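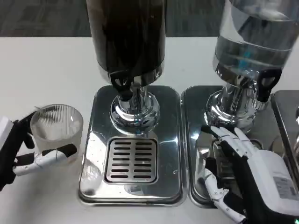 Chapter 4
The Self-Service Drinks Station

After you study this chapter, you should be able to:
name the main parts of a beverage dispenser;
explain the purpose of the drip tray and its grate;
set up a small drinks station for a breakfast room;
serve a glass from the tap without spilling.

Words to learn in this chapter: dispenser, tank, lever, spout, collar, drip tray, grate, waterline.

In the previous chapter we have spoken about drinks that the waiter carries to the table. Now we go to the other side, where the guest takes the drink alone. In a breakfast room this is the normal way, and the work of the staff is mostly done before the first guest comes in. A station which is prepared badly at six o'clock will make trouble the whole morning.

When Leif Gunnlaugsson was breakfast manager at the Pondorstead, a guest house with 20 rooms, he asked each new trainee to drink a full glass from every dispenser before the doors opened. The trainees thought it was a kindness. He wanted them to find a stiff lever or a bad taste before the guests did.

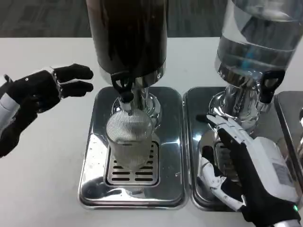 4.1 PARTS OF THE DISPENSER

The tank is the tall cylinder which holds the drink. Dark drinks and clear drinks can stand next to each other, and it is good when the guest can tell them apart from some distance. With a clear tank the staff can also read the waterline at a glance. With a dark tank it is more difficult, and you must check the level from closer.

Under the tank is the tap. It has a lever and a spout. On many models the lever ends in a loop, so that one finger is enough to move it. Below the tap the metal base becomes wider, and it carries the weight down to the tray. A full tank is heavy at the top, so never pull a dispenser by its lever or by its tank. Hold it low, with both hands.

The drip tray stands under everything. Its edge is raised, and in the flat part there is a grate with slots.

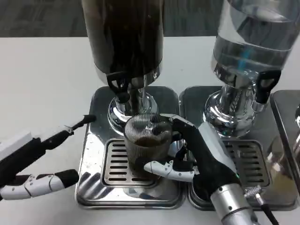 Small drops fall through the slots and the place for the glass stays clean. The tray must be emptied and wiped during the service, also when it looks dry. Polished steel shows every finger mark, and for this reason we keep a soft cloth at the station and not only in the kitchen.

4.2 SERVING FROM THE TAP

A glass can stand on the grate directly under the spout, or it can be held in the hand. Standing is more comfortable for a guest who also carries a plate. Held in the hand, the glass should be upright and close to the spout, so that the drink does not fall from a height and splash.

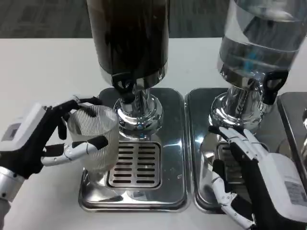
Move the lever slowly, and let it go a little before the glass is full, as a few drops often follow. Leave two fingers of free space under the rim. Glasses with fine ribs are easy to hold, but the ribs need more care in washing, especially after coffee or tea.

Before you continue to section 4.3, visit a breakfast room or canteen near you and make a simple drawing of its drinks station. Write the name of each part in your drawing. Bring it to the class on Friday.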